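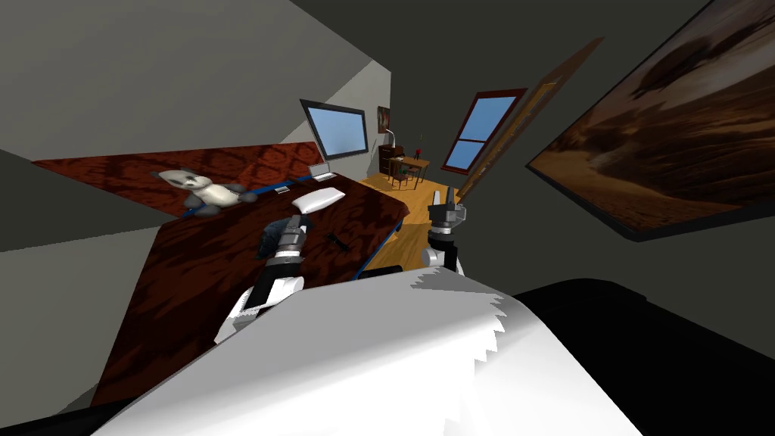 Section 4. Running the Bedroom Demonstration on Open Day

The bedroom demonstration is the first station on the visitor route at the Nallbridge building. It runs in the Allby simulator and is shown on the large display facing the seating. Visitors see the room from the robot's own position, with both arms reaching toward the bed. Before the doors open, the operator shall confirm that the bedroom room file is loaded: the dark red patterned bedspread, the panda, the pillow and the open laptop should all be in view, with the dark navy cloth at the left gripper.

4.1 Starting the station

1. Switch on the display and then the Allby workstation.
2. Log in with the open day account. Do not use a staff account on a public display.
3. Select Bedroom from the room list and press Load.
4. Wait until the status line reads Ready.
5. Set the session limit to 400 seconds.
6. Place both hand controllers in their cradles until the first visitor is seated.

Note: If the status line does not change, close the program and repeat from step 3. If the second attempt fails, direct visitors to the Gutimgate station and inform the front desk.

Caution: The hand controllers vibrate when a gripper meets an object. Inform each visitor of this before handing them over.

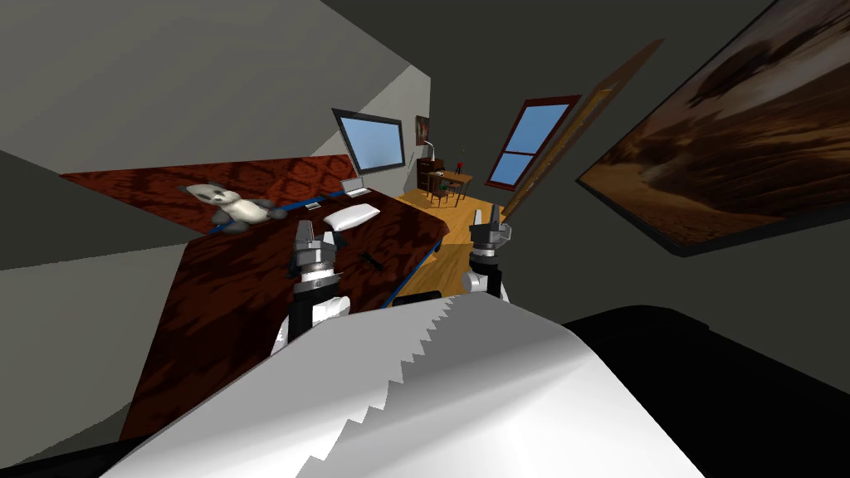

4.2 Visitor control

Each visitor group may hold the controls for one session, with no more than two persons at the desk. The operator shall first explain that the left controller moves the left arm and the right controller moves the right arm. Suitable practice targets are the white pillow and the small black item lying on the bedspread near the left gripper. The laptop should be left for visitors who ask for a harder task.

1. Seat the visitor and adjust the Heiskanen chair.
2. Hand over the left controller only.
3. Allow one practice reach, then hand over the right controller.
4. Press Begin.
5. When the session ends, press Reset before calling the next group.

Caution: Some visitors find the tilted view uncomfortable. Stop the session at once if a visitor reports dizziness, and offer a seat away from the display.

Note: Sunday sessions end at 4 p.m. Complete the shutdown steps in Section 5 before leaving the station.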